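Careck launches hand-held gripper kit for recording everyday jobs

Lukari goes on sale in June, with a trial pack for small labs and colleges

Careck is pleased to announce Lukari, a hand-held gripper kit that lets people record household and workshop tasks without a robot in the building. It goes on sale in June in the United Kingdom and Ireland, and the first kits are already out with trial partners.

Lukari is a tool you pick up and use. The person doing the task holds the gripper, opens and closes the fingers on whatever needs handling, and a small camera on the tool records the job from just behind the fingertips. The recordings can then be used to teach a robot arm fitted with the same fingers.

"We wanted something you could carry into your auntie's house," said Jarlath Geraghty, who founded Careck and still solders the odd board himself. "A full arm on a bench is a lovely thing, but it stays on the bench. Most of the jobs people would like help with are happening in back rooms and kitchens, on tables with a bit of life in them, and we couldn't get our arms through the door. So we made the hand portable and left the arm at home."

The gripper has two finger pads on black pivoting linkages, with a ribbed plate between them that keeps the tips in the same part of the camera's view from one recording to the next. The pads are blue and finely textured. They went through more versions than any other part of the kit, and the team is delighted with where they have ended up. Early pads were smooth and did very well with cups and boxes, then slid straight off cloth.

Cloth is where a lot of the trial work has gone. Towels, flannels and pillowcases change shape every time they are touched, and a fold that comes easily to a person is made of lots of small decisions: which corner to take, how far in to pinch, when to let go. Trial partners have been asked to work wherever they normally would and to leave the room as it is.
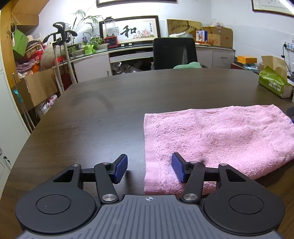 Boglárka Vass, who leads the cloth trials, has recorded 833 folding attempts herself and says the thick towels are still her favourite. "Terry cloth is brilliant to work with because it shows you everything," she said. "If you come in too high you only get the loops. If you come in too low you push the whole edge along the table. You learn very quickly to slide one finger under and let the other come down to meet it, and once you have the knack you can go all afternoon. I've become quite fussy about my own airing cupboard."

The kit comes in a padded carry case and contains the gripper, the camera and its mount, a charger, a wrist strap and 2 spare pairs of finger pads. The pads clip off by hand. A printed guide covers setting up, lighting, and how to start and finish a recording so that the software can tell one attempt from the next. The guide is short on purpose, and there is a longer one online for people who like that sort of thing (several of us do).

Recordings are sorted using Nurkia, Careck's desktop software, which is included in the price. Nurkia splits a long session into separate attempts, flags any where the fingers leave the camera's view, and lets the user give each one a plain name such as "fold in half" or "pick up corner". Everything stays on the user's own computer unless they choose to share it. Files can be exported in open formats, and the team has written notes for anyone who would like to bring their own tools.

Hamish Sutcliffe, who looks after the software, said the flagging feature came directly from the trials. "People would record for an hour and then find they had been holding the tool at a funny angle the whole time. Now it tells you after the first attempt. It's a small change and it has made everyone much happier, me included, as I was the one they used to ring."

There are limits, and Careck would like buyers to know them before they order. Lukari has two fingers, so jobs that need a whole hand, such as wringing out a cloth, are beyond it. It is made for indoor use and should be kept away from sinks. Very shiny tabletops can confuse the position tracking, and the guide suggests changing the lighting or moving to another spot if that happens. The gripper also takes a little getting used to for people with small hands, and a slimmer handle is being tested at the moment.

Indira Kaimal teaches robotics to college students at Corrigan and has had a kit on trial with her second-year group. "They argued over whose turn it was, which I haven't seen since we got the 3D printer," she said. "What I like is that they start noticing how they do things. One of them spent a whole lesson working out why she always picks up a towel by the left corner. You can't really get that from a slide."

Lukari costs £800 including the Nurkia software. A trial pack for colleges and small research groups will be available on loan for 25 days, with a set of practice cloths and a call with the team at the start. Replacement finger pads will be sold separately, and the drawings for the pads will be free to download so that users can print and adapt their own. Careck is keen to see what people come up with.

The next round of trials will move on to bedding and clothes with buttons. Groups that would like to take part can apply through the Careck website, and no previous robotics experience is needed.

About Careck

Careck designs and builds hand-held recording tools for robotics teaching and research. The company assembles and tests every kit in its own workshop.

Shared 25 times
3 comments

Daithí Gallagher
Great to see the pad drawings being made free. Any idea if they'd print in the softer filaments or does it need to be something firmer? I'd want to try a wider pair for tea towels.

marnie_b
Does the loan pack cover schools as well or only colleges? We have a very keen after-school club.

Hamish Sutcliffe
Daithí - softer is fine for the pad face, but print the clip part in something firm or it will pop off. Marnie, schools are welcome, just put it in the notes box when you apply.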